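I keep reading that the cure for a small kitchen is more kitchen stuff. Buy a riser, the thinking goes, and your counter doubles. Hasalgate sells 136 storage products, and I doubt many homes in Skerstead are roomier for it.
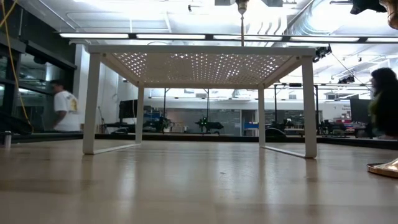 A white metal riser with a perforated top.

My guess is that a second level just gives you somewhere to park the mugs you should have given away in September. Shelf space fills up. So did my garage, and that cost a lot more than 20 dollars.

Try a box by the door first. If you still want the riser by Wednesday, fine, buy it. I'd bet on the box.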